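ロボット制御・認識ソフト掲示板 > ピッキング > スレッド表示

白い球が重なると検出が1個にまとまる件

投稿者:hako_maki
2018年8月14日

容器からピンポン球を取り出すタスクで、認識側の相談です。構成はヘッドカメラのRGB-D、検出はFlernarの学習済みモデルを追加学習、把持計画はBornineの標準プランナーです。追加学習の画像は2,000枚です。

球が離れていれば問題ありません。隣り合って片方が隠れると、2個を囲む大きな枠が1つ出ます。プランナーはその中心を狙うので、指が球と球の間に降ります。

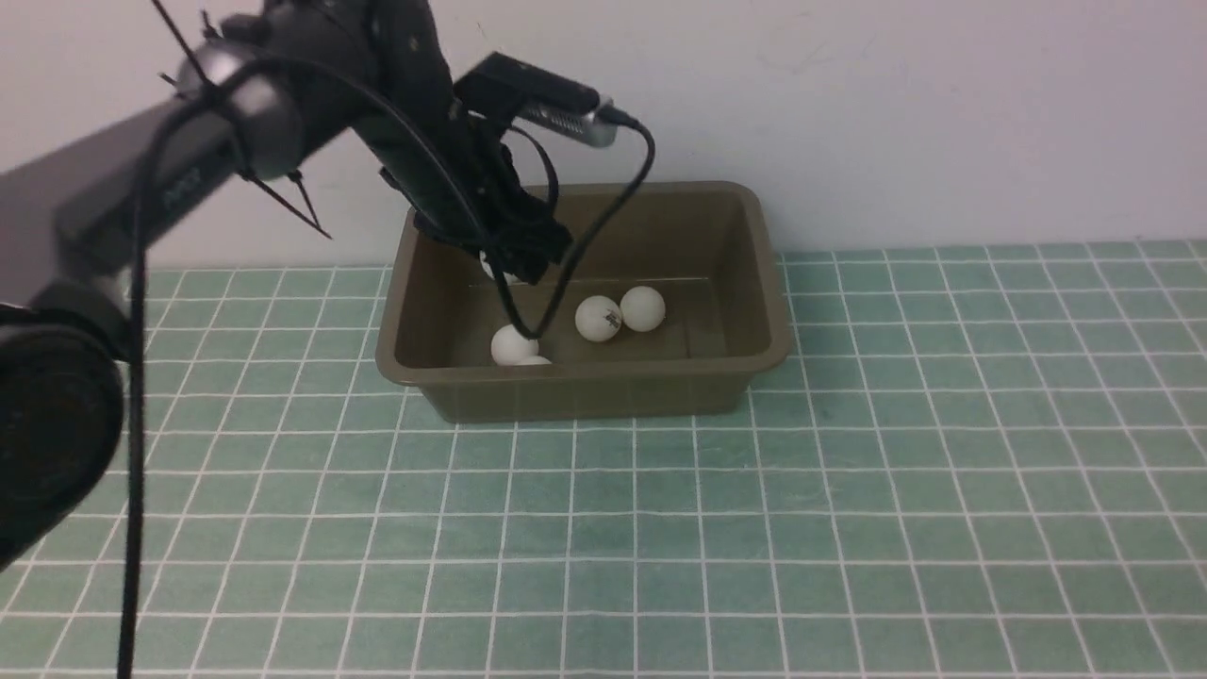
NMSのしきい値は上げても下げても改善しませんでした。深度で分けようともしましたが、球の縁で値が抜けるため、点群のクラスタリングもつながったままです。同じような対象を扱っている方、どこから手を付けましたか。

投稿者:tenku_g
枠ではなくマスクを出すモデルに替えるのが早いと思います。白同士でも境目に影が出るので、マスクなら学習できます。うちは800枚の塗り直しで使えるようになりました。

投稿者:nejimawashi
モデルの交換には反対です。対象が球で直径もわかっているのだから、点群に球を当てはめれば済みます。半径固定のRANSACなら縁の欠けには強いです。学習画像を増やすのはその後でいい。

投稿者:tenku_g
見えている面が十分にあればそうですが、容器の縁に隠れて上の方しか見えない球だと点が足りません。半径を固定しても中心が奥にずれます。

投稿者:nejimawashi
縁に隠れた球は後回しにすればいいのでは。上から順に取っていけば、視点を変えて撮り直す機会もあります。1回の撮影で全部の位置を出す必要はないです。

投稿者:hako_maki
ありがとうございます。両方試します。補足すると、今は1回撮って全部の把持順を決め、その後は撮り直していません。Hostnessの状態機械がそういう作りで、撮影ノードが先頭に1つあるだけです。待機姿勢に戻すと腕は左端に寄り、容器の中はヘッドカメラから一応見えます。
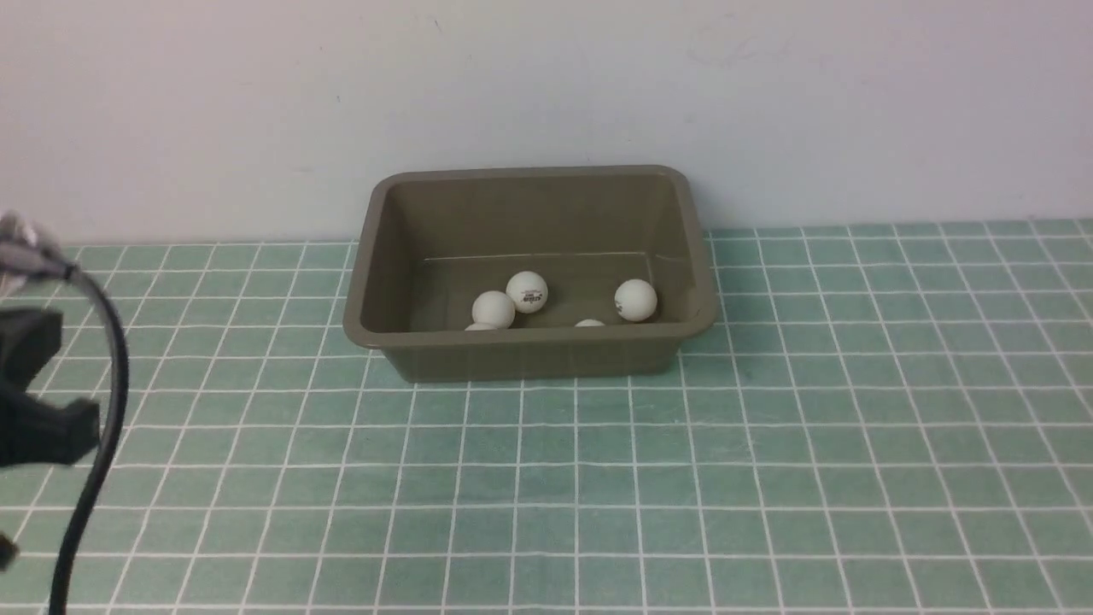 返信(新しいページ)

投稿者:bae_user7
撮影ノードは把持ループの中に移した方がいいです。1個触れば隣の球は転がるので、最初の座標は2個目からもう信用できません。検出の精度とは別の問題です。

あと、ケーブルが画面に入る姿勢なら自己遮蔽のマスクを確認してください。Baeの自己フィルタはURDFにあるリンクしか消しません。ケーブルはモデルにないので点群に残り、障害物として扱われます。

投稿者:hako_maki
自己フィルタは見落としていました。ログを見直したら、計画失敗のうち7件は開始姿勢が衝突扱いでした。ケーブルの点だと思います。

撮影をループに入れ、半径固定の球フィットを検出枠の中だけで回してみました。RANSACの反復を減らして、1回の処理は20ミリ秒前後です。塊の手前の球はほぼ取り出せています。縁に隠れた球はtenku_gさんの言うとおり奥にずれます。

投稿者:nejimawashi
ずれる球はインライア数で足切りしてください。しきい値は固定にせず、カメラからの距離で変えること。

投稿者:tenku_g
足切りすると、最後に残った球が縁の陰にあるとき永久に取れないですよ。視点を変える動作を入れるか、やはりマスクです。

投稿者:hako_maki
ヘッドを下に振って撮り直す分岐を先に入れます。マスクの方は塗る作業が要るので11月以降になりそうです。ケーブルは手首に円柱を仮で付けて消してみます。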